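How to Learn the Spin Pass When You're Starting From Scratch

I came to touch footy at the ripe old age of 34 with hands like dinner plates and no idea what to do with them. My first season with the Pirkley social side was mostly me throwing the ball at people's ankles and yelling sorry. The spin pass was the thing that turned it around for me, so I've written down how I learned it, in the order I wish I'd learned it.

You'll need a ball (properly pumped up – a soft one wobbles no matter what you do), a bit of grass, and a wall or a patient mate. Mine was Brian Chege, who has better hands than I ever will and only laughed at me for the first month or so.

Step 1: Sort out your grip

Hold the ball out in front of you with the points facing up and down, then tilt the top point a little towards your target. For a pass to the left, your right hand does the spinning. It sits a bit below the middle of the ball, towards the back, with the fingers spread across the seam. The left hand is just a guide. Keep the ball on your fingers and off your palm! I had it jammed into my palm for weeks and couldn't work out why everything came out like a brick.

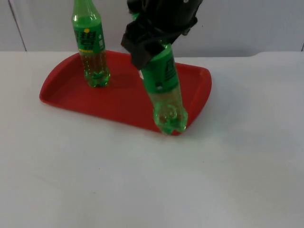 How tight should I be holding the ball?

Loose enough that someone could knock it out of your hands with a decent slap. If your knuckles are going pale or your forearms ache after a few passes, you're squeezing, and the ball will come off your hands late and high.

Step 2: Spin it to yourself

Before you pass to anyone, lie on your back and flick the ball straight up using only your spinning hand to turn it. Catch it, do it again. You look like a bit of a goose but it's the quickest way to feel what your fingers are supposed to be doing. When it's going up and down without the ends wobbling, swap hands. Your other hand will be terrible. Mine still isn't much chop.

Step 3: Kneel down

Suqin Fang, who coached us that year, had us all passing on our knees before we were allowed to do it standing up. It takes your legs out of it, so you can't heave the ball with your whole body. Start close to your partner, a couple of big steps apart, and do 10 passes each way. Swing your arms across your body from the back hip, roll the wrist over as the ball leaves, and finish with your fingers pointing where you want it to go.

Check your fingers after every pass. If the ball went high, I bet they're pointing at the sky. If it went behind your partner, you've stopped your arms too early.

Step 4: Stand up and add some distance

Feet a bit wider than your shoulders, knees soft, and your weight moving from the back foot to the front one as you pass. Only take a step back once you've thrown a few good ones in a row. I got greedy here and went straight out to the sideline, and all my nice kneeling technique fell to bits. Suqin marched me back in and she was right to.

Aim for your partner's hands, which should be up and out in front of their chest. If they're standing there with their arms dangling, tell them off.

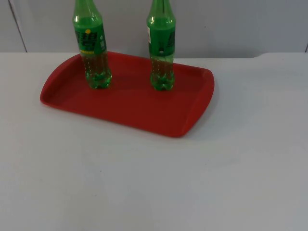
On the Move

Standing still is lovely but no one plays that way. Start at a walk, side by side, with the receiver a little behind you. Turn your head and look at the hands first, then pass. The ball needs to go slightly in front of the runner so they can keep going onto it, and slightly back from you so the ref doesn't call it forward.

Then jog. Then run, if the walking and jogging are holding up. We used to go in a line of four, Celeste Navarrete on one end and me on the other, up the field with the ball going right and back down with it going left. Going right was my bad side and I dropped my shoulder every single time. Try keeping your chest facing up the field and only twisting from the waist – that fixed most of it.

Common Problems

Ball wobbles: usually the guide hand is hanging on too long. Let it come off first.

Ball dips short: your arms are stopping at your belly button. Swing all the way through.

Receiver keeps dropping it: you're probably throwing too hard for how close you are. Save the bullet for the long ones and use a plain, soft pass for anything short.

Give it around 18 sessions before you start judging yourself, and a few minutes at the start of training is plenty. I still do the lying down one on the lounge room floor during the ads.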